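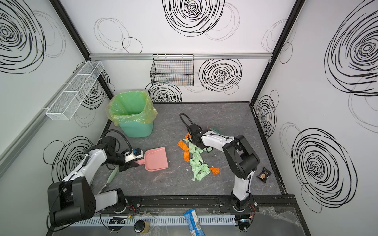

Pink dustpan held by the left arm, pale green hand broom on the floor beneath it.

Drenach Tinted Day Cream, shade 2

The tube holds 70 ml and has a narrow nozzle, so a pea-sized dose is easy to repeat. Texture is a thin lotion, slightly yellow in undertone. I tested it on combination skin in July, over Poulain gel moisturizer and once over nothing.

Coverage is light. Redness beside the nose drops by half; dark spots still show through. Fingers spread it evenly, but a damp sponge takes up most of the product and leaves patches on the chin. It sets in 10 minutes — before that, powder grabs and streaks.

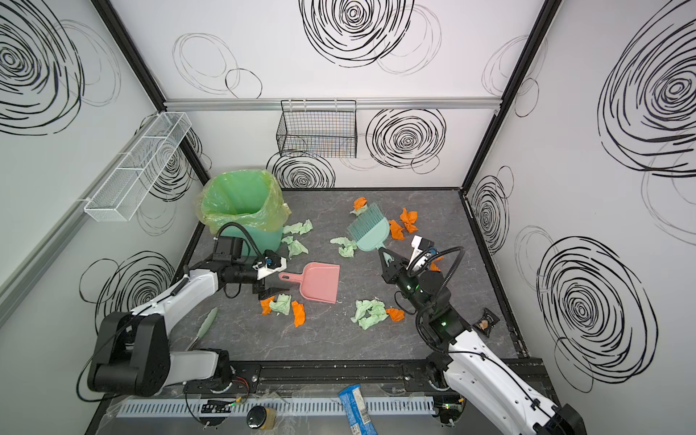
Wear was less even. My forehead turned shiny by early afternoon, while the cheeks stayed matte until I washed it off at night. Without moisturizer underneath, it clung to dry skin at the hairline. Skarum's tinted cream lasts longer on me, though its lightest shade is too pink and the pump clogs.

Scent is faint cucumber and fades fast. It left a beige ring on a white collar that needed two washes. Removal takes an oil cleanser; micellar water alone left color on the cotton pad after three passes.

I would buy it again for short days, in the smaller tube if Brerkumness restocks that size. The range skips from shade 2 to a much deeper tan, and medium skin has no match.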